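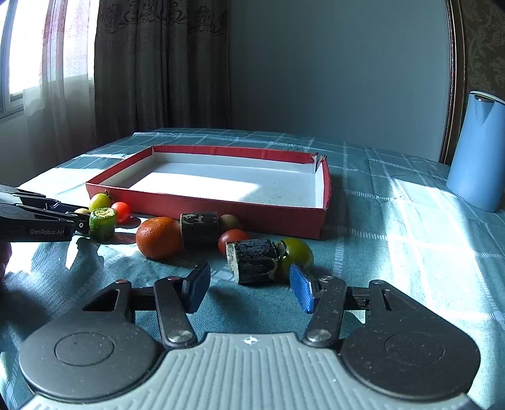 Figure 2. Dark blue (left) and bright blue (right).

Papers > Language and Colour > Section 4

Search this site Enter keyword Go

4. What people call blue

I'd gone in thinking blue would be the dull part of the study. Everyone says "blue", I write down "blue", we all go home. But of the 27 people we spoke to in Sketstead, hardly any stopped at the one word — I got navy, royal, school-jumper blue and (my favourite) "wet slate". Kaede Tsuchiya ran the sessions with the older speakers and heard far more names borrowed from cloth and paint than I did with the younger ones.

We ended up with around 480 answers, which I sorted by hand over a very long September. Sota Ueda then sorted them again without seeing mine, and we argued about teal for most of an afternoon. Pairs like the one in Figure 2 caused us little trouble. The muddle starts where blue drifts into green or grey, and I come back to that in Section 5.

Contact: Noltico Papers, Sketstead | © Noltico | Back to top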